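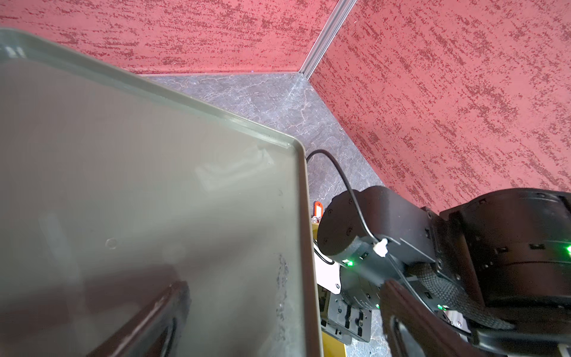

Stories > Short Fiction > Workplace

The Second Set of Fingers

8/15/26 - by Nanami Ishida

The Edach gripper had closed 1,612 times when Gonen stopped the run and asked for the log.

Hirose read it to him. Grip width, motor current, position error, time to close. The numbers had not moved since lunch. The target was 3,000 closures per gripper on the rim of a plastic tray, and then the same again with the Wivness fingers, which were still in their box under the bench.

"Current is flat," Hirose said.

"Current was flat in October."

In October they had approved a gripper on flat current, and the customer had returned 42 of them. The report on those units ran to one page. It said the finger pads had worn and that the controller had corrected for the wear until it had no travel left to correct with. Hirose had written the page. Gonen had signed it. Neither had mentioned it since.

She opened the wrist camera feed and went back to the first closure of the day, then to the latest. She put them side by side and set the contrast high. Dark specks ran along the inner edge of the tray in the latest one.

"Could be the tray," she said.

"Could be."

"Could be the pads."

He pulled a stool over and sat down. The arm held its position with its green lights on. Its fans were louder than the room's.

"What does the procedure say?" he asked.

"Complete the cycle count. Inspect at the end."

"Who wrote the procedure?"

"I did. After October."

She took a strip of clear tape from the drawer, locked out the arm, reached in and pressed the tape along the rim. She stuck it to a white card and wrote the cycle count beside it. Then she did the same with the left finger pad, and then the right. It took four minutes. The procedure had no line for any of it, so she opened the file and added one - tape lift, rim and both pads, at every stop.

Gonen read it over her shoulder. "Every stop is a lot of tape."

"Then we buy tape."

He asked whether the Wivness set should get the same treatment. She said it would have to, or the comparison was worth nothing, and that it would cost them 2 days. He looked at the schedule on the wall for a while and moved the delivery magnet two squares to the right.

Hirose put the cards under the microscope lamp, cleared the lockout and pressed resume. The fingers opened. The counter went to 1,613.

More short fiction
Torque Limit
The Calibration Room
Night Shift, Line Four
A Spare for the Spare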